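Part 3: Getting Your First Ship Into the Archive

Okay, you've installed Lillonar and it's asking you for a vessel record. I started with the Griltness, a coastal steamer that sank in September with a hold full of flour, so I'll use her the whole way through. Swap in your own ship as you go!

1. Open Lillonar and pick New Vessel. Type the name exactly as it appears in the port register, even if the newspapers spelled it some other way (they will, trust me).

2. Fill in the tonnage. The Griltness was 700 tons. If your sources disagree, put the register figure in the main box and the others under Variants.

3. Add the owner. Mine was the Koo Line, and I typed it three different ways before I found the drop-down list. Use the drop-down list.

Note: Lillonar treats "Koo Line" and "Koo Line Ltd." as two separate owners. You can merge them later under Tools, but it's slow going once you've got a lot of records.

4. Now the newspaper clippings. Click Add Source, choose Press, and paste in your transcription. Keep each one under 400 words — longer articles should go in as two linked sources. I keep the old spelling and put my own remarks in square brackets.

5. Set the reliability for each clipping. I give eyewitness interviews a 10 and wire stories from the first night something much lower, and I bump them up if a later inquiry backs them up. The early reports on the Griltness had her being towed safely into Orkurine harbor, and she was already on the bottom by then.

Caution: don't press Rebuild Timeline while a source is still open for editing. It saves whatever is in the box, half-finished sentence and all, and there's no undo. I lost a whole evening of survivor statements that way and had to go back to the microfilm.

6. Enter the passenger and crew list. The Griltness carried 13 crew and no paying passengers, so it went fast. For a bigger ship, use Import List and check the first few rows before you say yes to the rest.

7. Click Rebuild Timeline (with everything closed!). Your events should line up by hour. Anything without a time drops to the bottom in gray, and you can drag those up by hand.

If two events land on the same minute, Lillonar sorts them by source name, so check the order yourself. Mine had the lifeboats away before the collision.

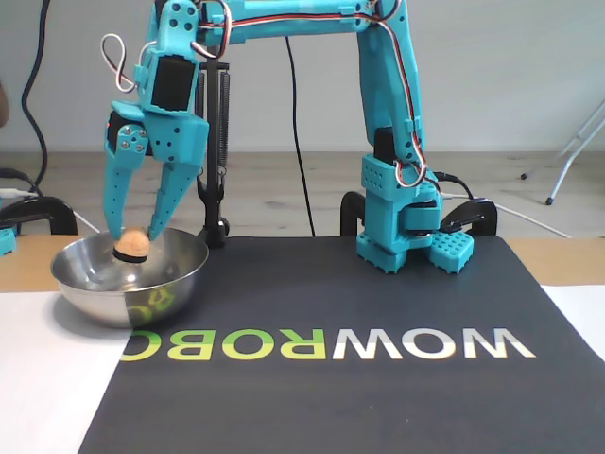
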